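Sorting the Craft Room: What We Did With All Those Tubs
Student project report by Ourania Triantafyllou, with Emiliano Galindo and Kosmas Papadakis

Our project started with a complaint. 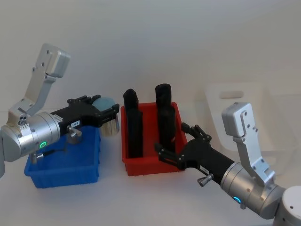

Emiliano had spent most of a lunch break hunting for a brush to finish his poster, and he was pretty cranky by the time he found one in with the staplers. So when we had to pick a storage problem for our design unit, we already had ours!

We went with coloured plastic tubs because they're cheap, they rinse out easily and you can tell them apart from across the room (labels fall off, colours don't). Blue was for brushes and red was for anything tall that has to stand up. I wanted a third colour for scissors but Kosmas talked me out of it, and I'm still a bit sore about that.

The shallow tubs were the big argument. I reckoned deep ones would hold more, but Kosmas kept saying you can't see the bottom of a deep one, and then you're rummaging again. He brought in his nan's old deep tub to prove it, and yeah, we lost a glue stick in there for 2 days. Shallow it was.

Brushes were harder than I expected. The round ones roll, and if you leave them resting on their bristles they go out of shape – my favourite one at home is completely ruined from that. We tried laying them all flat with the bristles facing the same way, which looked lovely until a Year 7 class came through.

The red tub behaved itself much better. Tall things stay up as long as they're wide at the bottom, and you can grab one by the top without shifting the others.

We ran it through most of May and asked our teacher, Mr Vlachopoulos, to mark us on how quickly people put stuff back. He gave us 7 out of ten and said the blue tub needed a divider. Kosmas is cutting one out of an old folder – it's the wrong size at the moment, so he's having another go after lunch.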